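Abbas Hosseinzadeh has led the Tuesday-style sitting group at Wanora for seven years, though it now meets on whatever evening the hall is free. He learned to sew meditation cushions before he learned to sit on one.

"My teacher handed me a needle and left the room," he says. "I did two seams that night and unpicked both."

The February retreat is silent apart from the bell and a short talk after lunch. Newcomers can come for one day.

"People worry about their knees. Use a chair. I do, most mornings."

He was less sure about the chanting book, which Nivaldo Miranda is translating again. "We'll keep the old one until he's done. I know it by heart anyway."
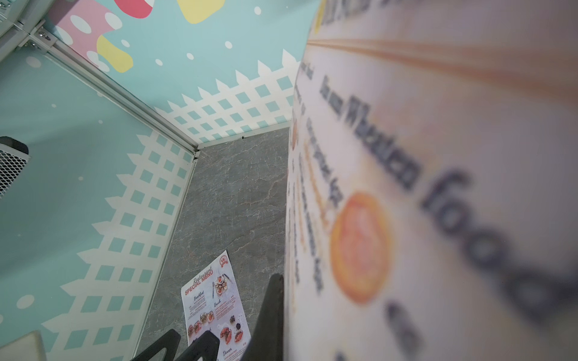 A printed cylindrical object, close up.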